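Praltitz folding lap table, mint green: a review after a few weeks in bed with it

Last updated 13th December
4 comments | 10 shares 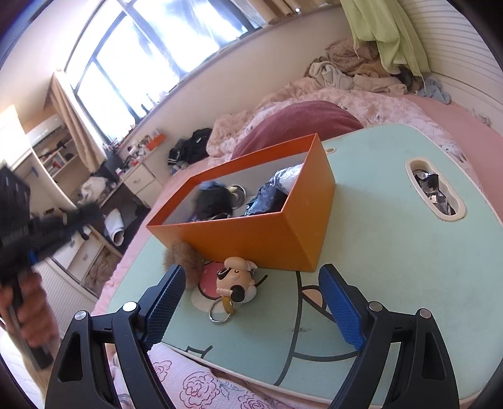
The lap table on the bed, with the orange box and a keychain on top.

I bought the Praltitz lap table to replace a Verken bed tray that had lost one of its legs. I work from a desk during the day, so this was meant for evenings: a laptop, a bowl of soup, and the sorting jobs I never do at a proper table. It has now had daily use for long enough to say what works and what doesn't.

The color is a light mint green with a cream rim. It also comes in gray and a pale pink. All of them have the same kind of cartoon print on the top, done in thick black outlines with patches of pink, peach and cream. I would have picked a plain one if there had been one in this size. The seller, Dauda, only carried the printed version, and after a few days I stopped noticing it.

Setup

There is nothing to put together. The legs are folded flat underneath and you pull them out until they click. They were stiff the first few times, enough that I sat on the floor to do it. They loosened up after a week and now open with one hand.

The corners are rounded, which matters more on a bed than on a desk. My old tray had square corners and left a small tear in a duvet cover. This one hasn't caught on anything.

Stability

On a hard floor it is steady. On a mattress it depends on how you sit. If my weight is in the middle of the bed, the table tips toward me, and anything round starts to move. Pens go first. On a firmer mattress this would be less of a problem, but mine is soft and I don't plan to change it for a table.

The fix was to keep small things in a box. I use an open orange one from Sistelow, bought separately, with bright outer walls and a pale inside. It doesn't have a lid, and I wouldn't use one if it did. Whatever I am sorting goes in there, packages and wrapping included, and the box stays put on a tilt that would send a pencil to the floor. Soft things like a keychain with a pom-pom can sit on the bare tabletop without going anywhere.

If you are buying the table for crafts or small parts, plan on a box or a shallow tray as well. The rim is not high enough to hold anything back.

The cutout

There is a long cutout on the right side with a wavy cream plastic rim around it. The listing shows a tablet standing in it. My tablet is in a thick case and would not stay upright until I took the case off. My phone does better and stands at an angle I can read from.

Most of the time I use the cutout for other things. It is a good place to push a snack wrapper until I get up, and a charging cable can go through it so that it doesn't run across my lap. The plastic rim is smooth and I haven't had a cable snag on it.

Being on the right, the cutout gets in the way if you use a mouse with your right hand. You can turn the whole table around, but then the print is upside down, if you care about that.

Size

A 15-inch laptop fits with enough space left for a mug. A laptop and a dinner plate do not fit together. With the laptop put away, there is room for the box and a notebook side by side. My partner, Jae-hoon Joo, is taller than I am and finds the table too low when he sits with his knees up. With his legs flat he has no complaints. The height cannot be changed, so measure first if you have long legs.

Cleaning

Crumbs brush off easily. Coffee wipes away with a damp cloth if you get to it the same evening. Ink from a ballpoint took some rubbing and dish soap, and the print underneath was not affected. Dark scuffs are harder. I haven't tried anything stronger than soap on those and probably won't, since I don't want to dull the surface.

The seam where the rim meets the top collects dust. I go over it with an old toothbrush every couple of weeks.

Storage

Folded, it slides between the bed and the nightstand. It is light enough to lift with one hand from under the covers, and I do this most nights. The legs stay shut when it is carried – the old Verken used to drop open halfway across the room.

Problems so far

One leg has developed a slight squeak when I lean on that side. It hasn't gotten worse. I also had to return the first table I was sent, which arrived with a crack near a hinge. Dauda replaced it in 5 days and paid for the shipping, but the packaging on the second one was just as thin.

Would I buy it again

Yes, at the price I paid, and I would still look for a plain top first. For reading, light laptop work and sorting small things into a box, it does the job. For meals with more than one dish, or for anyone who needs to adjust the height, I would look at something larger with longer legs.

Rating: 4 out of 5

Update: I rubbed a little candle wax on the squeaky hinge. It is quieter, though I can still hear it when the room is silent.

2 people found this review helpful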